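Tips for table-laying practice

I help out with Casimiro Prieto's after-school robot club, and our August project, Sustside, is all about laying a table with hand-held grippers. It's harder than it looks! 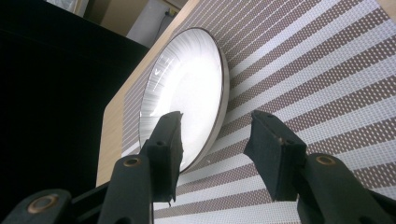
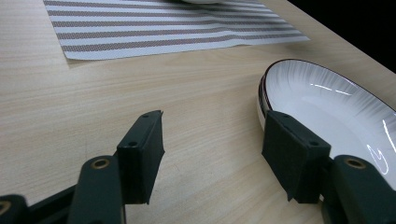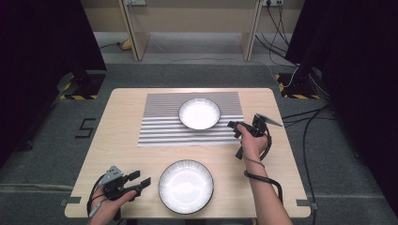
Before you start

Put a striped mat down first (you can tell at a glance if a dish is crooked). Wipe the foam pads and check the screws.

Picking up

Open the jaws wider than you think, come in low and take the rim – squeeze gently, then lift. Do 50 slow goes before you try anything fancy.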